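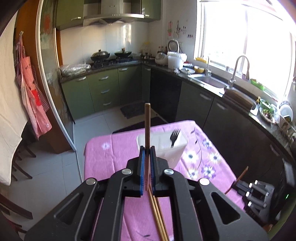

How often should the finger pads on a hand-held gripper be checked?

Before every session, and again after any session in which the gripper has held thin or hard items. Press each pad with a thumb and look for lifting at the edges, nicks and shiny patches. A pad that moves under the thumb is replaced before the gripper goes back into use.

Kuzmenko Gripper Practice Kit

The kit is for teams that record household tasks with hand-held grippers and later train robot arms on the recordings. It contains the printed practice rules, a set of spare pads, a pad alignment gauge and a bound session log. It fits the Mandix two-finger hand-held gripper, left and right versions.

What the rules cover

Thin items. Chopsticks, skewers and pens are gripped across the middle of the pads. Close slowly until the item stops turning, then stop closing. More force does not help and marks the pads.

Two-handed work. Only one gripper moves toward a shared item at a time. The other holds still until the first has closed. Operators who work this way knock the fingers together far less.

Homes and kitchens. Get written consent from everyone who lives there before recording. The stove stays off unless the task sheet calls for it. Items that touched the pads are washed before anyone eats with them. Knives and glass need a second person in the room.

Failed attempts. Keep them and mark them in the log. A dropped item is picked up by hand and the attempt is started over from the beginning.

Specifications

Part number: KZ-104
Spare pads: 4
Session log: 1,000 numbered lines
Gauge: steel, one side for each finger
Rule book: English, spiral bound

The rule book is a working guide. It does not replace the safety rules of your site or the standards that apply to the robot arm itself. Pads are sold separately under the same part number with the letter P. Orders placed before the October revision can have the rule book exchanged at no charge through Salisell.

Page revised December 26, 2021

Related items
Mandix pad set, soft
Mandix joint bolt set
Kuzmenko session log, refill
Kirnisau carry case for two grippers
Kirnisau wall charger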